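Odetti Koda 86 Badminton Racket

Product code: OK-86
Category: Rackets / Intermediate to advanced
Status: In stock, ships strung or unstrung
Page updated August 23, 2020

Overview

The Koda 86 is a medium-stiff, slightly head-heavy badminton racket intended for singles players and for the rear-court player in a doubles pair. It replaces the earlier Koda frame, which was withdrawn in May. The head shape and overall length carry over. The shaft, the cone and the grommet strip are new.

The shaft is thinner than the old one and recovers faster after a full swing. Players who found the previous model slow on the backhand side should notice the difference on clears from the rear corners. Players who liked the older, softer flex may prefer the Nanine, which is listed separately and uses the same handle.

Specifications

Frame material: carbon fiber
Shaft material: carbon fiber, one piece with frame
Weight class: 4U, unstrung
Balance: slightly head-heavy
Shaft flex: medium-stiff
Overall length: 675 mm
Grip size: G5
Factory string: Meng 200, white
Colors: matte navy, gloss red
Cover: full-length, single racket, included with strung frames only

Stringing

Frames ordered strung leave the workshop with Meng 200, a multifilament nylon string sold in 200 m reels. The factory tension is set low to suit most club players and can be changed at the time of order. Enter the tension in the notes field. If the field is left blank, the factory setting is used.

Two-piece stringing is recommended. One-piece stringing is permitted provided the crosses are run from the top of the head down. The machine must support the frame at both ends and on the sides before the first main is pulled. Damage from an unsupported frame is excluded from the warranty.

Replace worn grommets before restringing. A cracked grommet puts the string in direct contact with the carbon edge, and the string will usually fail at that point. Spare strips are supplied in packs for the full head — single grommets are not sold.

Grip and handle

The handle is wood with a synthetic base grip. It is supplied in one size. Most players build it up with an overgrip, and the length of the handle leaves room for one overgrip without covering the cone. To fit a towel grip, remove the base grip first and clean off the adhesive.

Player notes

Samples were issued to club players before the final layup was chosen. Comments are reproduced with permission.

Inger Þórarinsdóttir, singles: "Steady on drops and slow clears. The head carries through a smash without much effort. I would not choose it for fast flat exchanges, but it held up in the ones I played."

Lihua Ye, mixed doubles: "Quick enough at the net if the grip is shortened. I strung mine tighter than the factory setting and kept it there."

Aiguo Qian, men's doubles: "Stiffer than I am used to. It took three sessions to find my length on the backhand. After that there were no complaints."

Care

Store the racket in its cover, away from heaters and car trunks. Cut the strings out promptly if one breaks during play, working from the center of the head outward. Do not use solvent on the matte finish. Paint chips on the top of the head are cosmetic, but a crack that can be felt with a fingernail means the frame should be retired.

Warranty and returns

The frame is covered against manufacturing defects. Strings, grips, grommets and paint are not covered, and neither is damage from a clash with another racket or contact with the floor. Unstrung frames may be returned unused within 40 days. Strung frames are returnable only if faulty.

Warranty claims go to Zulmira Meireles at the service desk. Club and team orders are handled by Qianru Qin. Include the serial number printed on the cone.
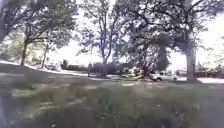
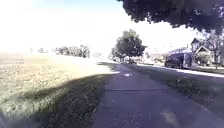

Grass and paved path, both views in daylight.

Related items

Odetti Nanine racket, medium flex
Meng 200 string, 200 m reel
Koda grommet strip, full head
Odetti overgrip, white or black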